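How a Robot Learns to Pick Things Up by Copying
Robot Science for Ages 9 to 12

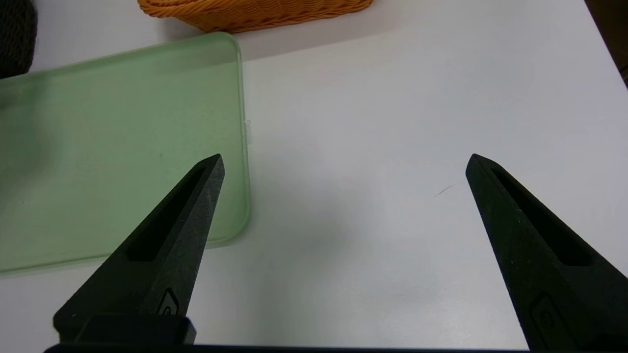

A robot hand with two fingers is called a gripper. It can do two things: open and close. Your own hand has five fingers and can feel heat, pressure and texture. A simple gripper feels none of these unless someone adds a sensor. Even so, a two-finger gripper can pick up a cup, a sock or a basket, if the computer that controls it sends the right commands at the right time.

The question for scientists is how the computer finds the right commands.

The old way: write down every step

For many years, people programmed robots with lists. Move forward this far. Go down this far. Close. Go up. This works well in a factory, where each part arrives in the same place every time. It works badly on a table at home. If the basket moves by the width of your thumb, the list is wrong and the gripper closes on air.

The newer way: show the robot

The Rarano project used a method called imitation learning. To imitate means to copy. A person guides the robot arm through a job while the computer records everything. One complete recording, from start to finish, is called a demonstration.

Each demonstration stores two kinds of information:

What the camera saw. The camera is mounted close to the gripper and moves when the arm moves.
What the arm did. This includes where it went, how it turned and how wide the fingers were.

The computer then looks for a pattern that connects the two. When the camera sees this, the arm should do that. The set of patterns is called a policy. At school, a policy is a rule. In robotics, it is the part of the program that chooses the next move.

Why put the camera near the fingers?

Hold one hand in front of your face and look past your fingertips at a pencil. You can see how far your fingers are from it and whether they are lined up. A camera near the gripper gives the computer the same kind of view. The fingers stay in nearly the same part of the picture, and the objects appear to move around them.

There is a drawback. A close camera sees only a small part of the table. Objects at the sides may be partly hidden, and the policy has to work with what is left.

See-through objects are another difficulty. Light passes through clear plastic, so the color of the table shows through it. A computer can have trouble deciding where the plastic ends and the table begins. Edges and shadows are useful clues.

What the team tested

The Rarano team wanted to know how many demonstrations a robot needs. They trained three policies for the same job, which was to pick up an object and set it down inside a marked square.

Policy A learned from 50 demonstrations.
Policy B learned from 1000 demonstrations, all with the objects in the same places.
Policy C learned from 1000 demonstrations, with the objects moved before each one.

Each policy then had 2000 tries. In half of them, the objects were in places the robot had seen during training. In the other half, they were in new places.

What they found

Policy A often reached toward the right object but closed its fingers too early or too late. Policy B did very well when the objects were in their usual places. In new places it failed on most of its tries. Policy C was slightly worse than Policy B in the usual places and much better in the new ones.

Policies B and C had the same number of demonstrations. The difference was variety. Policy B had learned where to go. Policy C had learned to look first.

Scientists have a word for what Policy C did. It is generalize, which means to use what you learned in one situation to deal with a different one. You generalize when you learn to open one door and can then open others.

What is still hard

The objects in the test were small and light. The team did not test soft objects that change shape when they are squeezed, such as cloth. They also did not test a table with a pattern on it. A policy trained above a plain table may be confused by stripes.

Words to know

Demonstration: one recording of a person guiding the robot through a job.
Generalize: to use what was learned in a new situation.
Gripper: the part of a robot that holds things.
Imitation learning: teaching a robot by having it copy.
Policy: the part of the program that chooses the robot's next move.

Try it yourself

You need a partner, a blindfold, a spoon and a table. Put the spoon on the table. Guide your blindfolded partner's hand to it five times, always from the same starting point. Now move the spoon and ask your partner to find it without help. Take off the blindfold and try again. Which of the three policies was your partner most like in the first part?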